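New in fiction: Cellar, by Erick Minja

Cellar is Erick Minja's second novel and the first title on the Hotcombe list this season. It runs to 200 pages in 15 chapters, each told by a different tenant of the same boarding house between the first frost and the spring flood. The text was set from the author's revised typescript, which restores a chapter dropped from the serial version.

Kanchan Nishad edited the book. Changes from the advance copies are limited to the order of chapters 6 and 7, a corrected family tree, and a new line break on page 163. Reviewers quoting from the advance copy should check page numbers against the finished book.

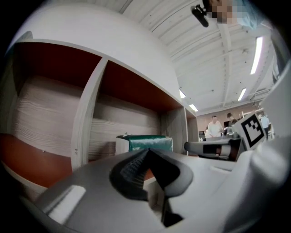

Hotcombe Press | Fiction Desk

Publication is set for 11th May in paperback and e-book. The audio edition, read by Magnus Imrie, follows in June and runs around seven hours. Library orders go through Matheson as before; the hardcover will be printed to order only.

Neelam Rastogi's review in the Polell quarterly calls it "a slow book about debt, told by people who would rather talk about the weather." Akash Rathore's interview with the author appears in the same issue.

Reading group notes are bound into the back of the paperback. Requests for desk copies should name the course and the expected enrollment.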